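I've been gathering examples for Bruvik all June, and I'm so hooked! Bruvik is my little candy project: a blue printed arm, wrapped sweets, a white mug, and a policy that has to learn it all from demonstrations. The goal is 1000 episodes. 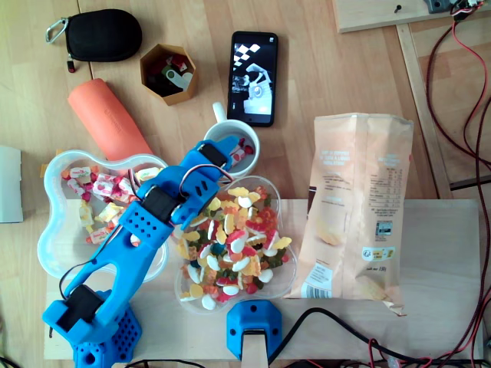

## Clutter stays

My first set, Osoris, was recorded on a bare table, and the policy fell apart the moment I left a pen out. So now there's a phone, snack bags, whatever.
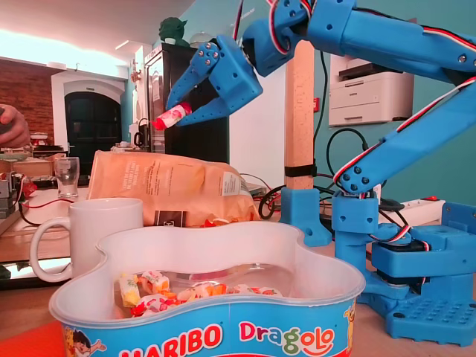
I also stopped redoing slow grasps. If the fingers close on a twisted wrapper end and it holds, I keep it - the variety is worth having. I threw out 37 episodes on Thursday and still ended up with 800 good ones.

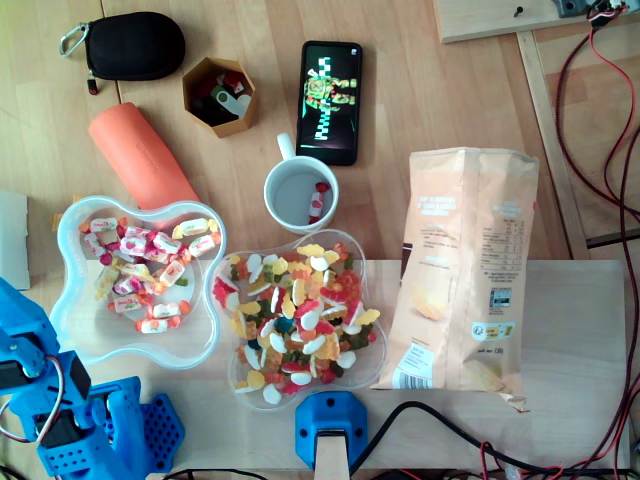 Celex wrote in to ask whether two camera views are worth the disk space, and suggested dropping one after the first training run. Tempting! I'm keeping both until I can compare.
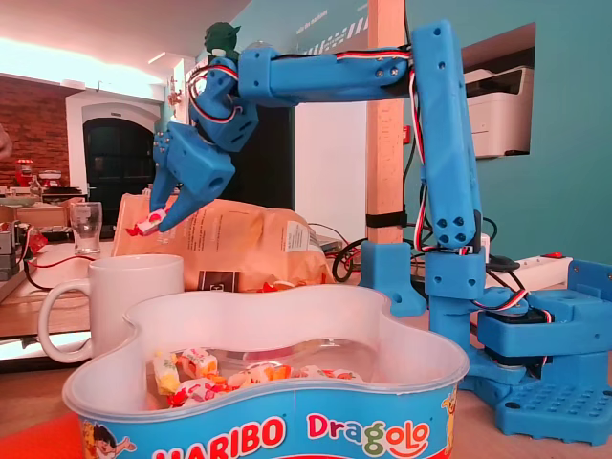 ## Next

Train overnight, then push for 3000.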